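Zirberg Clinic Directory: Set-up Guide
Section 3. Adding and maintaining a practitioner profile

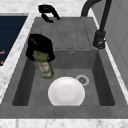
You need an Editor or Manager login to add a profile. If you only have a Reception login, you can view the screens in this section but the Save button will be greyed out.

3.1 Create the profile

1. Sign in and open Practitioners from the left-hand menu.
2. Select Add new.
3. Enter the practitioner's given name and surname as they appear on their registration. A preferred name goes in the separate field underneath.
4. Choose a profession from the list (general practitioner, nurse practitioner, physiotherapist and so on).
5. Type the registration number without spaces and select Check. A green tick appears when the format is valid.

Note: Check tests the format only. It does not confirm that the registration is current. Your practice manager must do this separately.

6. Select Save draft.

3.2 Add the biography

1. Open the draft and go to the Biography tab.
2. Write in the third person. Patients see the first 203 characters in search results, so put the practitioner's main areas of care in the opening sentence.
3. List qualifications in the Training fields. Don't repeat them in the biography.
4. Add languages spoken. Use one line for each language.

The biography field holds 2,860 characters. Text pasted from a word processor may bring hidden formatting with it. Use Paste as plain text from the right-click menu.

3.3 Assign clinics and hours

1. Go to the Locations tab and tick each clinic the practitioner works from, for example Arnholm or Ninach.
2. Enter consulting hours for each clinic.
3. Set New patients to Yes, No or Waiting list.

Caution: Changing New patients to No removes the online booking button straight away. Existing bookings are kept, but patients can't reschedule them online.

3.4 Publish

1. Select Preview and check the spelling of the name on both the desktop and mobile views.
2. Select Send for approval. The approver set for your organisation gets an email.
3. Once approved, the profile goes live overnight, usually before 6 am.

If the approver is away, a Manager can select Approve on behalf. The change log records both names, e.g. "Approved by Zuzanna Witkowska on behalf of Santino Vergara".

3.5 Review reminders

A reminder is sent 183 days after a profile was last saved. To clear it, open the profile, correct anything out of date and select Mark as reviewed. Saving without marking also resets the count.

To remove a practitioner who has left, see Section 4, Archiving.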